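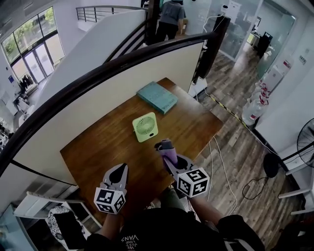 Desk work at Plarkumeck in Hendimdale, with a gripper in each hand and a small fan on the table.

Last updated: November

The Slow Business of Clearing a Table

Clearing a desk takes a person very little thought. A book goes back on a shelf, a fan is turned or moved, a bottle is picked up and its cap checked on the way. Each of those actions uses a different grip, a different amount of force and a different guess about where the weight sits. Machines that weld car bodies all day still have trouble with the sequence, and the trouble is mostly at the fingertips.

Plarkumeck, a small firm in Hendimdale, trains control software for two-armed machines meant for homes and light shop-floor work. Much of its training material comes from people carrying out chores with hand-held grippers. The operator sees the task, reaches for the object and closes the jaws, and the software later learns from the recorded motion. Printed marker cubes on the grippers give the position and angle of each tool. The operator has to work within the same limits as the machine: two fingers per hand, no palm and no sense of touch beyond what comes back through the handle.

"People are slow with them for the first morning," says Aminu Ogbonna, who runs data work at the firm. "Then they stop trying to use the fingers they don't have."

A rigid object of known size is the easy case. A book lying flat is harder than it looks, as parallel jaws need an edge to get under and a tabletop doesn't offer one. People solve this by sliding the book until it overhangs, then pinching the spine. Plarkumeck's software can do the same with books it has seen before. With a thin paperback it tends to push too far.

Cylinders are a separate problem. A two-jaw grip on a round body leaves it free to pivot about the line between the contact points, so a full bottle held above its center of mass hangs straight and one held below it tips. Ansel Gallagher, a mechanical engineer, has changed the pad material twice this year. Softer pads held bottles better and wore out sooner.

Cloth is where most of the hours go.
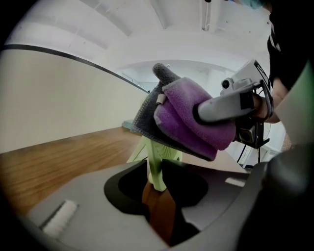 A folded garment has no fixed shape to store in a model. Its outline changes when it is lifted, part of it hides behind the rest, and two pieces held together can look like one piece with two colors. Fleece compresses under the finger, and the jaws close further than the software expects. A thin knit may slip out while the motor reports a firm grip. The camera on the gripper is close enough to see the weave, but the cloth can block its view of everything the cloth is about to touch.

In the firm's October trials, the machine was given 100 attempts at picking one item from a mixed pile and laying it flat. It completed almost half without help. The most common failure was lifting a second item along with the first. Traian Radu, who wrote the scoring rules, counts that as a miss even when both pieces end up where they were meant to go.

The shop-floor picture is somewhat better. Gunn, a parts packer in Gratport, has been running a Plarkumeck unit on its returns bench for eight weeks. The unit sorts boxed items into bins and sets aside anything in a soft bag. Ubaldo Pace, the shift lead, says it keeps pace with the bench in the afternoon and falls behind in the morning, when the mix of goods is wider. A person still opens the bags.

Pace would like the machine to handle tape. Torn tape sticks to the pads, and the next item then sticks to the tape. At present the unit stops and waits for someone to clean it.

Homes add further conditions. The table is at a different height, the light changes through the day, and furniture sits where the floor plan says there is a path. Cords are a regular cause of aborted runs. Alaric Abernathy, who handles home testing, keeps a list of items the machine is told to leave alone, and it includes anything with a cord attached, anything made of glass and any cup whose contents can't be seen.

The list was shorter in spring. Abernathy expects to take cups off it first, once the wrist can hold level through a full turn. Cords will stay on for the coming year.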